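Nendus Opens Citrus Packing Season With Smaller Boxes for Schools and Offices

Brunton, 2018-01-31

Nendus, the fruit wholesaler and box delivery company based in Brunton, has started packing its winter citrus boxes and will deliver them to workplaces and schools across the district until the end of the mandarin season. The company has 170 customers signed up for a weekly delivery, and expects to pack 1,580 boxes before the last pallets of fruit are used up.

The main change this winter is the size of the box. Until now Nendus sold citrus in one format, a tall carton meant for canteens and large staff kitchens. Smaller customers said the fruit at the bottom was often bruised by the time they reached it. The new box is low and open at the top, so the fruit lies in a shallow layer and can be put straight on a counter or a reception desk.

"A mandarin has a thin, loose skin and it marks easily," said Barbara Ziółkowski, who runs the packing room. "If you press it or drop it even a short way, you won't see anything that day. Two days later there is a soft brown patch. We would like people to still be eating from the box on the fourth or fifth day."

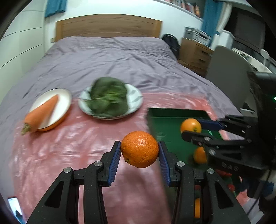 Fruit is sorted by size and color before it goes into the box. Larger mandarins are set down first and the smaller citrus fills the gaps. Any fruit with a split peel, a soft spot or a torn stem end is set aside and sold the same week to Breltura, a juice and marmalade kitchen two streets away. Fruit that still has a piece of green stem attached is accepted, provided the stem is short enough that it does not scratch the peel next to it.

Each customer chooses between mandarins only and a mixed citrus box. Mixed boxes may change from week to week depending on what growers send. Nendus does not wax or polish the fruit, and asks customers to rinse it before serving.

The boxes are reusable. Drivers pick up the empty one when they bring the next delivery, and it is washed and dried in Brunton before it is filled again. Customers who would like to keep a box longer can do so for a small deposit, which is returned with the box.

Delivery routes have been redrawn as well. There are now 32 stops on the longest route, and most customers will receive their fruit before noon. Schools are served first.

"Teachers want it there for the morning break," said Damian Jabłońska, who plans the routes. "If we come after lunch, the box sits in the office overnight. So the schools moved to the front of the list and the offices agreed to wait a little."

Orders can be placed or changed up to two working days before delivery. A customer may skip a week without charge. The citrus boxes will be followed in May by a soft fruit box, with prices to be announced in the spring.

Nendus supplies fresh fruit to shops, canteens, schools and offices in and near Brunton. Press questions may be sent to the company's main office.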